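Pemum opens Dandeo, a free archive of translated religious broadcasts

30 May 2018

Pemum, the independent group that listens to and translates religious broadcasting, is delighted to open Dandeo, an online archive where anyone can read what is being said in sermons, phone-ins and prayer programmes on radio and television. It opens with 1000 translated items in nine languages, and every one of them is free to read.

Until now most of this work has reached only a small circle of reporters, teachers and clergy, usually by email and often in a hurry. Dandeo puts it all in one place, with the full passage in the original language next to the English – so a reader who knows Arabic, Urdu or Hungarian can check our wording line by line (and please do, we love getting those letters!).

"A single sentence from a sermon can travel a very long way in a day," said Gergely Bodnár, head of translation at Pemum. "Sometimes it deserves all the alarm it causes. Sometimes the preacher was quoting somebody in order to argue with him. I want people to be able to read the two minutes before and the two minutes after, and then make up their own minds."
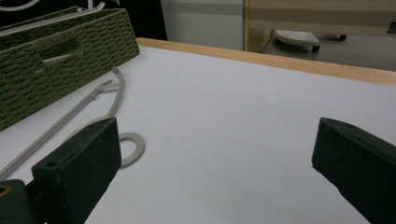 Each entry gives the name of the station, the programme and the speaker where these are known, along with a short note on any scripture or older text being quoted. Where our translators disagreed over a word, both readings are printed. There is a surprising amount of pleasure to be had in those notes, and our early readers have told us they often go to them first.

Hostile and hateful preaching is in the archive, and it has not been softened. So are appeals for calm after an attack, long and patient answers to callers about marriage and debt, and a run of joint programmes in which a priest, a rabbi and an imam take questions from school pupils. We think readers get a truer picture when all of this sits together, and researchers have been asking us for it for years.

Dandeo was built with Merkeo, whose team designed the search tool. Readers can look for a word, a station or a theme, and can save passages to a list of their own. A trial version went out in February to 30 readers, among them local journalists, religious education teachers and two hospital chaplains. Their comments changed a great deal. The plain-English glossary was their idea, and so was the button that shows an entry without any of our notes.

"We had great fun with it, and some fairly late evenings," said Romain Vasseur, who led the work at Merkeo. "Getting text that runs right to left to sit properly beside text that runs left to right took us far longer than I'd promised Gergely. Seeing the first full sermon line up on the page was a lovely moment."

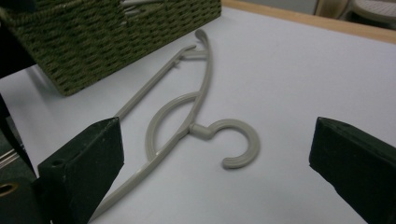
Using the archive

No account is needed to read or search. Saving passages calls for a name and an email address, and these are not passed on to anyone. Teachers may print and copy any entry for use in class. Journalists may quote freely, and we ask only that they name Dandeo and link to the full entry.

New translations will be added every week. Anyone who spots a mistake can write to us from the foot of each entry, and corrections will be shown with the date they were made.

Funding

The first year of the archive is paid for by a grant from the Zúñiga Trust. The trust has no say in which broadcasts are chosen or how they are translated.

About Pemum

Pemum follows religious programmes on public, private and community stations. It is not tied to any faith, party or government, and its translators come from many religious backgrounds and from none.

Gergely Bodnár and Romain Vasseur are both available for interview. Requests should be sent to the Pemum press desk, marked "Dandeo".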